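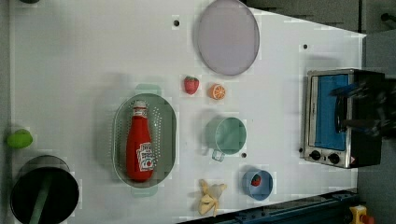 Unit 3: The Recurring Antagonist in Serial Comics

A long-running serial depends on antagonists who can be absent for many installments and still be recognized when they return. Readers do not study a returning figure closely. They identify it from a few stable signs, usually a main color, an outline, and one or two markings, and only afterward attend to posture or expression. The same habit applies to ordinary objects: the ketchup bottle on its side in the green colander is known by its red body, its white cap, and the tomato on its label, although it is not standing the way a bottle normally stands. In these notes such signs are called fixed markers. Anything an artist may alter without loss of recognition is called a variable feature.

Required reading: Rakena, "Absence and Return in the Weekly Serial" (course reader). Students should also have read the Vesthorpe cycle through installment 113.

1. Fixed markers in Vesthorpe

The principal antagonist, Doolan, first appears in installment 11. He is drawn in a long gray coat with a high collar and carries a ferryman's hook. The collar and the hook are fixed markers. The coat is variable: it is torn in the flood chapters, replaced by a naval jacket in the Movcombe arc, and missing altogether from the prison chapters. Rakena observes that the hook is shown before the face in every one of Doolan's returns. In installment 113 it is visible through a doorway for a full page before any character speaks.

The secondary antagonist, Guven, is handled differently. Her costume changes with almost every appearance, and the reader relies on a pattern of speech. She does not use contractions, and she addresses all other characters by title. Verbal markers of this kind survive changes of artist well but are easily lost in translation. The supplementary handout by Nayara Damasceno compares two Portuguese versions of the Movcombe trial, one of which drops the titles.
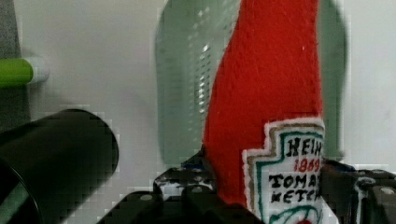

Damasceno's conclusion is that the second translator kept the meaning of Guven's lines and gave up the means of identifying her. Students who read Portuguese are encouraged to consult both versions before the seminar.

2. Rank and rivalry

Serial fiction commonly arranges its antagonists in an order of strength. Vesthorpe does this through the Harbor Council, whose members hold numbered seats. The arrangement tells the reader how serious a confrontation is likely to be, and it permits the author to raise the stakes by introducing a higher seat. It also creates a difficulty. Once a high-ranking figure has been defeated, those below cease to be threatening unless they are given some other source of interest.

Costigan discusses this under the heading "spent rank." His main example is the fall of the Second Seat, after which the story moves back to 1777 and the founding of the Council. The past episode restores weight to the lower seats by showing what each of them was promised.

3. Terms for review

Fixed marker
Variable feature
Verbal marker
Spent rank
Delayed face (see Rakena, section 3)

Written work

Submit a commentary of two pages on one return scene from the assigned installments. Identify the fixed markers and state the order in which they are shown. Plot summary should be kept to a single paragraph. Commentaries are due 05/11/2021 and should be left with Samran Ongart at the department office. Requests for an extension should be addressed to Noeline Tamihana before the due date.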